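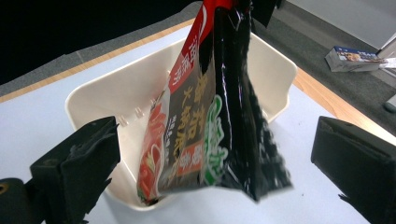 1/ Suleteck hand gripper kit: my two weeks with it

OK so a bunch of you asked what I thought of the Suleteck kit, the handheld pair you wear on your wrists to record demos for a robot arm. I've had it on loan since June and I have opinions! Thread time.

2/ What comes in the case: a left and a right gripper, straps, cables, a charger, and a printed quick start that skips step 4 entirely (I checked the PDF too, same thing). Setup took me 42 minutes the first time. Second time, way less, mostly since I'd stopped reading the quick start.

3/ Comfort. Long sleeves, people. Trust me on this one. I did my first session in a T-shirt and the strap left a line on my wrist that was still there at dinner. My limit is 23 minutes and then I need to put them down and shake my hands out.

4/ The fingers are better than I expected. Boxy, matte black, nice and grippy. Hard stuff like blocks and mugs is almost boring. So I went straight to the thing that has beaten every gripper I've ever tried, and that's snack bags.

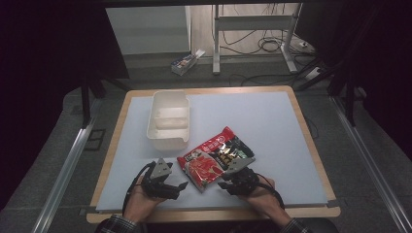 5/ Bags are where I'd judge any of these kits. A stiff box has edges you can trust, but film slides and folds and does whatever it wants. With a shiny red and black one lying diagonally like this, wrinkles all over, I go for the crimped seal along the lower left edge if I can get a fingertip under it. The flat middle of the bag is hopeless, you just push it across the table. Coming in from the top edge and letting the bag hang straight down works nicely too.

6/ My score for one evening of bag-into-tray: 21 tries I'd keep, 2 I threw out. Both of those were me rushing. I'm pretty happy with that!

7/ Stuff I don't love. The cables catch on everything when you cross your arms. The app logs you out if your phone locks. And the spare finger pads only come in a big pack, so you can't grab one pair to try.

8/ Support is great though. Horacio Farías on their help desk wrote back the same afternoon and sent me a link to the missing step 4 (it's the calibration, kind of a big one to leave out).

9/ Andri Brunner asked how it stacks up against the Odmont set. Odmont is lighter and I like their case more, but the trigger feels mushy to me and I kept dropping bags. For boxes I'd call it a tie.

10/ Would I buy it? Yes, if you do soft packaging. If you only move boxes, rent one first. The Rirnusville shop does weekly rentals and they'll let you try both sizes of strap at the counter. Get the small, it runs big.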